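How a Two-Armed Robot Gets Looked After

A robot with two arms needs care, the same way a bike does. At the Fluton workshop in Bonville, two arms share one workspace with colored walls. Both are bolted to a metal rail at the front.

Every joint has a motor inside it. Black cables carry power and signals to the motors. When an arm bends, its cables bend too, so they need some slack. A cable that is too tight can pull out of its plug. One that is too loose can catch on something.

Before work starts, a technician switches the power off and checks the bolts on the mounting plates. Shaking can loosen a bolt a little at a time. Then come the grippers, which are the robot's hands. Each one has 2 fingers, and they must be clean and close evenly.

Next, the power goes back on and each arm moves slowly to its starting position. This is called homing. It tells the computer where every joint is. Each arm has a camera bracket near the wrist – if it gets bumped, the robot may reach for the wrong spot.

The workshop keeps a log for each arm. After 50 hours of work the bolts are checked with a special wrench. After 1000 hours the cables are looked at closely, and after 2000 hours they are replaced.

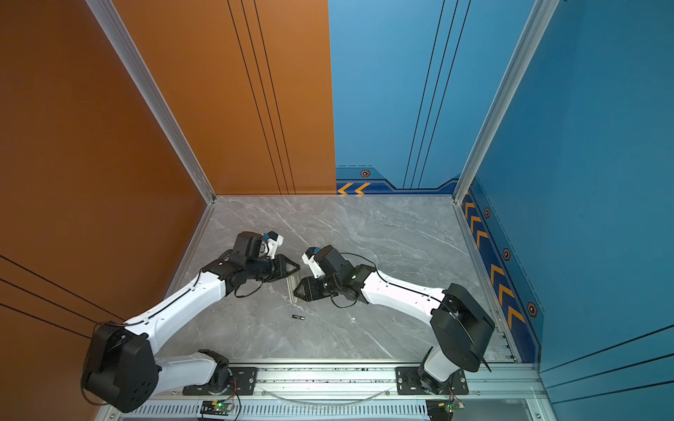

Why is the power turned off before the bolts are checked?

So that the arms cannot start moving while a person's hands are near them.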